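Home | Services | Newsroom | Careers | Contact

Prelden Publishes August Findings on Robot Handling of Hard Drives

Repair shop finds arm suited to single repeated tasks, with people still needed for most bench work

FLURBERG – Prelden, which refurbishes and dismantles office computers, has released results from its first trial of a robot arm at the drive bench. The trial ran through August at the company's Flurberg workshop and dealt with one question: whether a machine can take over the handling of hard drives and their carriers from bench staff.

The company's answer is a partial yes. Of 923 attempts logged during the month, almost 600 were completed with no help from an operator. An attempt was counted as complete when the drive had been taken hold of, moved, and set down in the correct position. Attempts in which an operator touched the drive, the tray or the arm were logged as assisted, even if the contact was brief.

The trial used a two-finger gripper with a small camera mounted near the fingers. The control software, called Sesten, was written in-house and is not for sale. A second package, Sayce, kept the log.

"Gripping a drive is easy. Gripping it straight is harder," said Zoila Chávez, who led the trial. "A tray has tabs and slots, and a carrier that goes in at a slight angle will catch on one of them. A person feels that and backs off. The arm has to be told what backing off means."

Prelden identified three causes for most of the assisted attempts: glare from bare metal surfaces, loose cables near the work area, and carriers whose plastic latches differed in shape from those used in setup. Glare was the most common. Staff changed the lighting twice during the month, and the second change helped more than the first.

Speed was not a goal. A trained technician remains faster at the same job, and the company expects that to be the case for some time. The arm was not asked to remove screws, unplug cables or open cases. Those jobs stay with bench staff, as do sorting, cleaning and packing.

Prelden also tested the arm on folding cartons and wiping down the bench at the end of a shift. Neither went well enough to be logged. "People ask whether it could do the dishes," said Tudur Edwards, workshop manager. "It can't do our sweeping up. It can do one thing with a drive, most of the time."

A second trial will use a wider mix of carriers and a revised finger shape. No bench positions have been cut or changed as a result of the first.
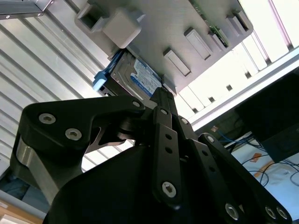
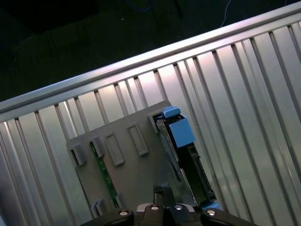
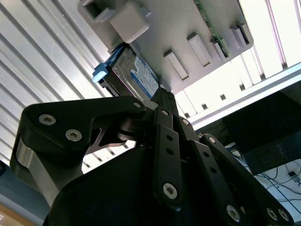
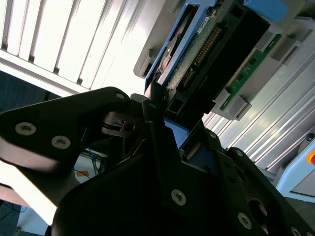
Drive handling at the bench, gripper in view.

Efa Prosser
Communications Officer, Prelden

Efa Prosser handles press and trade inquiries for the Flurberg workshop. Requests for the trial summary should be sent through the Contact page and should state the name of the publication or company.

Comments (3)

Gwilym Price
Does the count include drives that were dropped? I run a small repair counter and would want that number before anything else.

Prys Pugh
Agree on the latches. We have four or five kinds in one bin and I get them wrong myself before coffee. Would like to see the second trial results broken out by carrier type.

Efa Prosser
Gwilym, drops are included in the total and counted as not complete. They are listed separately in the summary.

Newsroom | Previous | Next | Back to top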